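The invoices that undid Otard Supply were small. Most ran to a few hundred dollars, low enough to clear without a second signature, and they arrived on the same day each month for three years. When auditors finished counting, there were 2,913 of them.

The company sold cleaning products to hotels and rented storage to smaller firms. Its bookkeeping ran on Rivex, an accounting package that matches each bill to a vendor record and pays it when the two agree. The weak point was the vendor record. Anyone with billing access could create one, and the software did not check whether the address belonged to a real business.

Prosecutors say 18 vendors were created this way. All of them shared a mailbox in Clurach, and all were paid into accounts controlled by one employee in the billing office.

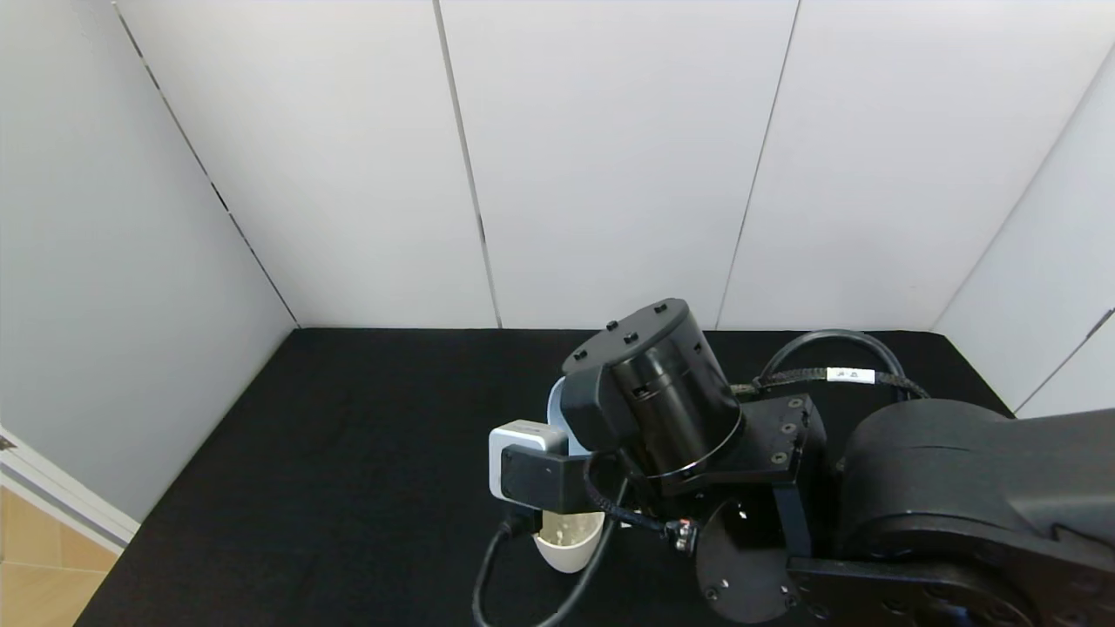
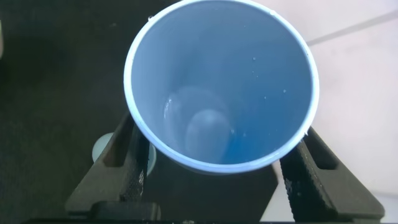
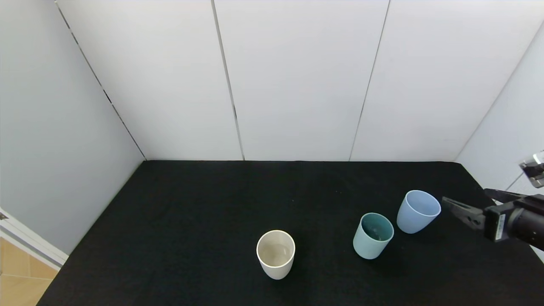
Cups, seen in all three views.

Kai Thiele, a forensic accountant hired by the company's lender, found the pattern by sorting payments by amount. Real suppliers bill in uneven figures, he wrote in his report, and their totals move with the season. The false vendors billed in a narrow band and never issued a credit. Not one had ever disputed a late payment.

The report was filed with the court on May 5, 2021. It runs to 45 pages, most of them tables. The defense did not contest the figures. It argued instead that a former manager, Ivanyshyn, had approved the vendor list every year and should have been questioned first. The judge allowed the point to be raised but ruled that a careless approval was not consent.

A guilty plea to wire fraud followed in September. Restitution was set in full, to be taken from wages after release, with the lender paid before the company.

Otard has since split the work. One clerk enters vendors, another pays them, and a new record is held until someone has called a phone number found outside the invoice.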